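The Second Drawer of the Year 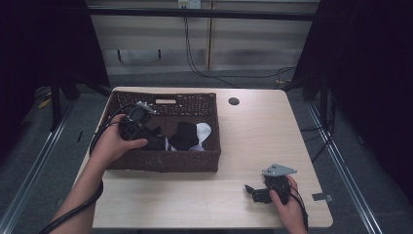 Trernodora Institute, Department of Household Instruction

Karlijn Goossens was appointed to the Department in March, on a contract of 270 working sessions, and was issued with a pair of hand-held grippers, a written procedure and a key to Bay Two. The procedure ran to 60 pages. It stated that the Instructor would perform each task by hand, using the grippers in place of her fingers, and that the machine would in due course be taught from the record of what she had done. It stated further that the Instructor was to work at a natural pace and was not to speak to the socks.

She asked her supervisor, Teguh Nasution, about the last provision.

"There was a previous Instructor," Mr Nasution said. "The sound was recorded in those days. It has since been discontinued, but the rule remains in force."

The task assigned to Bay Two was entitled Retrieval and Pairing. A basket was placed on the table. The Instructor was to lift the socks out of it, lay them flat, bring like to like, and fold each pair once across the middle. Where a sock had no partner, it was to be laid at the right-hand side of the table and left there until the session closed. The Department required 3,000 accepted performances before the machine, which was known throughout the building as Vimel, could be put forward for assessment.

Miss Goossens had worked for eleven years in the linen room of a hotel in Valtholm and had supposed that she knew how to fold a sock. She found in her first week that she did not know how she did it. Her hands had always seen to the matter while she thought about something else. With the grippers she had to decide where to take hold, how hard to close, and which hand should wait for the other. The left gripper went into the basket and the right one stayed low over the table, and for some days the two of them seemed to belong to different people.

Her early performances were returned with remarks. Mr Nasution wrote these himself, in pencil, on the yellow slips provided. "Hesitation at the rim." "Sock dropped and recovered; keep." "Sock dropped and not recovered; discard." On one slip he had written only "Why?" She went back through the session with him at the desk in the corridor, and they watched her left hand lift a sock, carry it halfway across the table, and put it back in the basket.

"I thought it was the wrong one," she said.

"Was it?"

"No."

"Then we shall have to discard it," he said. "Vimel cannot see what you thought. It will learn only that one sometimes puts them back."

She considered this on the tram. It seemed to her a hard rule, though she could find no fault in it. The next morning she began to make up her mind before she moved, and the number of slips fell.

By the summer she had reached a settled manner of working. She came in at eight, hung up her coat, checked that the cables ran clear of her wrists, and began. She learned that a black sock lying on a white one should be taken by the edge -- never by the heel, where the cloth gathered and the jaws closed on too much of it. She learned to let the lower sock settle before she went back for it. None of this was in the procedure. She wrote it down in a notebook which she kept in her coat, and at the end of July Mr Nasution asked, with some formality, whether the Department might have a copy.

The count stood at 2,332 when the notice came. It was dated September 2025 and signed by the Office of Programmes. The Rinaldi household, which had been engaged to receive the machine for its first trial, wished to proceed ahead of the agreed time. The Department was therefore asked to put Vimel forward with such performances as it had. Instructors were thanked for their patience.

"It is short by more than six hundred," Miss Goossens said.

"It is," said Mr Nasution. "I have written to them. They have replied that they have read my letter."

The assessment was held in Bay Four, before two officers from the Office of Programmes, who sat on folding chairs and had brought their own pens. A basket was set out. Miss Goossens was permitted to attend but was asked to stand behind the line, with her hands at her sides. She had not been in a room with the machine before. She had imagined something quicker.

Vimel lowered its left arm over the basket and stopped. The pause lasted long enough for one of the officers to look at his watch. Then the arm went down, took a grey sock by the edge, and drew it out over the rim. The right arm was waiting, low over the table. The left arm went back, and did not go back at once; it held off a moment, until the cloth in the basket had finished moving.

"What is it doing?" the officer asked.

"It is letting the other one settle," said Mr Nasution.

The machine completed four pairs and dropped one sock, which it recovered. The fifth pair gave it difficulty. It lifted a sock, carried it halfway across the table, and there it stayed, the arm quite still, with the sock hanging from the jaws. Miss Goossens knew that place on the table very well. She found that her own left hand had come up from her side, and she put it down again.

The arm went on. It laid the sock flat beside its partner and folded the two of them once across the middle.

The officers conferred. They recorded a pass, subject to a further period of instruction, and asked that the pause at the beginning be looked into. One of them enquired whether it was a fault in the motor.

"I believe it is deciding," Miss Goossens said.

He asked her how that should be entered on the form. Mr Nasution said that the Department would supply a wording, and held the door for them.

When they had gone he took the pad of yellow slips from his jacket, wrote on the top one, and gave it to her -- it said "Keep." She put it in the notebook, went along the passage to Bay Two, and filled the basket for the next performance.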